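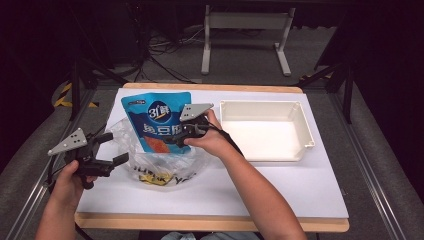
Chapter 11: Sorting the Snack Bag

Most of us have carried home a bag of little things to eat and simply left it on the side, meaning to see to it later. I have done it more often than I would like to admit, and I expect you have too! This chapter is a gentle one, then, and asks only that you learn to sort a mixed bag of snacks into a tray so that anyone coming after you can find what they want.

We shall keep to small packets throughout: a blue pouch of fish tofu, say, or something in a yellow wrapper (the flavour hardly matters, though you will no doubt have your favourites). Clear a flat surface first, and put the tray beside the bag, near enough that you needn't stretch. Stand-up pouches go in towards the back with their fronts facing you, and flatter packets go before them. Thin clear bags are more trouble than they look, as they crumple and cling and like to swallow the last packet, so do feel along the folds before you call one empty.

Key words for this chapter: pouch, tray, fold, label, facing. 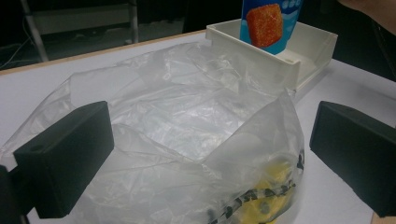 Larysa Savchuk prefers to smooth the bag flat before she begins, and says that a packet she can see is a packet she won't forget. I don't always have her patience, but it is a good habit, and you will be asked to try it both ways in Exercise 1. Keep a note of which way suits you, and bring it with you to the section on labels, where we shall look at packets printed in a language you may not read.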